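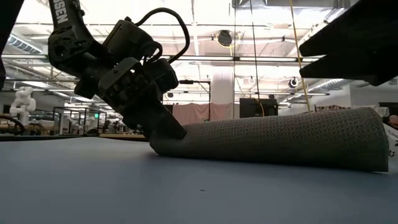
Lantern parade in Flornden – where to stand with small children?

Marty

We moved to Larnuvov in January and this will be our first lantern parade in Flornden. It is on Thursday evening, if I understand the town page correctly. We have 2 children, four and six years old, and the younger one is afraid of loud noises. I read that there are drums at the front and fireworks at the end. Is there a place where we can see the lanterns well, but be far from the drums? Also, can I park near the river, or is it closed already in the afternoon? I asked at the library but they gave me only the program from last year.

Thank you in advance for any advice.

Cerkier

I have gone to this parade for many years, first alone and later with my own children. My advice is the lower end of Mill Street, on the side of the bakery. The drummers usually stop playing when they come down the hill, and they begin again at the bridge, so you get a quiet part between. Be there before 6:30, after that the front row is full.

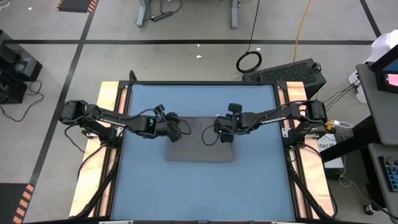 Two arms, one table.

For parking, forget the river. The road is closed from 2 in the afternoon and they do tow the cars. Take bus 49 from Larnuvov, it stops behind the school and from there it is a short walk. The last bus back waits until the fireworks are finished, but it becomes very full. With small children I would leave before the fireworks – you can see them from the bus stop anyway, and the noise is much softer there.

If you want to carry lanterns in the parade yourselves, you must sign up at the town hall. Last year they took 75 families and then closed the list. Only battery candles are allowed.

flornden_mum

ear protectors!! we bought them for our son and he slept through the whole fireworks. Don't know about the bus, we always walk. The soup at the church is good but bring cash

Marty

Thank you both. We will take the bus and try Mill Street. I did not know about the list, so I will call the town hall tomorrow morning.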